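Section 6: Setting up the Kinov shelf timer

Okay, you've got the timer out of its box and the batteries in, so let's get it running. I've set up more of these than I care to admit (my sister-in-law has three), and the whole job takes 16 minutes if you don't stop for coffee.

1. Press and hold the round button until the screen blinks. Let go as soon as it does, or you'll land in the language menu and have to back out.

2. Turn the dial to pick your region code. Mine is 751. Yours is on the card that came with the timer — keep that card!

3. Press the button once to save. You'll hear two short beeps.

Note: if you hear one long beep, the code didn't take. Go back to step 2 and turn the dial a little slower this time.

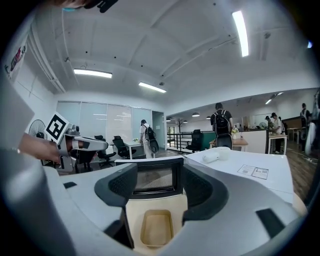
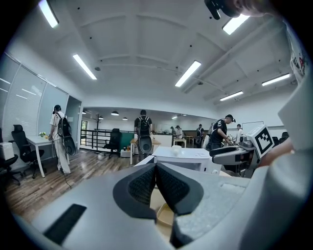

4. Now set the clock. Hours first, then minutes. The older Arko model did it the other way around, so if you're switching over like I did, your fingers will want to do it wrong for a week or so.

5. Pick your first alarm. I like to start with just one and add the rest later, once I know how loud the thing is in my kitchen. You can store up to 6.

6. Slide the cover back on until it clicks.

Caution: don't force the cover. The little tab on the left snaps easily, and a new one has to be ordered from Kirkegaard. Mine took ages to arrive.

Caution: keep the timer away from the stove top. A shelf or the side of the fridge is fine.

Note: the clock drifts a bit over the summer, so I reset mine every September. Lemlem Negussie wrote to tell me she does hers whenever she changes the batteries, and I may start doing the same — it's one less thing to remember.

If the screen goes blank after step 6, take the batteries out, wait a minute, and begin again at step 1. Your region code will still be saved, but the alarms won't.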